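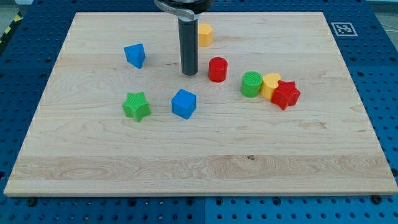
So the arm had its first proper crash in April and I've been putting off writing it up, mostly out of embarrassment.

I'd been running a pushing routine for about 45 minutes, shoving the blocks round the board with the rod, and it was going beautifully. I wandered off to put the kettle on (yes, I know) and came back to a horrible grinding noise. The rod was pressed hard into the wood and the arm was still trying to go down!

My first thought was the motor, then the cable, then my whole life. I messaged Wubit Belay, who's been at this far longer than me, and she asked what height I'd told it the table was. Well. I'd measured to the pegboard, back before I put the maple-coloured board on top, and I never changed the number. The board is 19 mm thick. I'd been getting away with it because every push up to then had a safe hover height typed in by hand, and the new routine worked it out from the table instead.

The force limit should have caught it, but I'd turned that off while I was debugging something in Brunico (my control script, named after a holiday) and forgot to turn it back on. Two mistakes, one very loud noise.

Damage: a bent bracket screw and a rod that needed realigning. I've put the limit back at 5 newtons, and the script now refuses to start without it. The stop button has moved to my side of the bench too, and I stay in the room while it's running. Tea comes in a thermos now.

Next job is checking the wrist joint, which has a bit of a click I don't love.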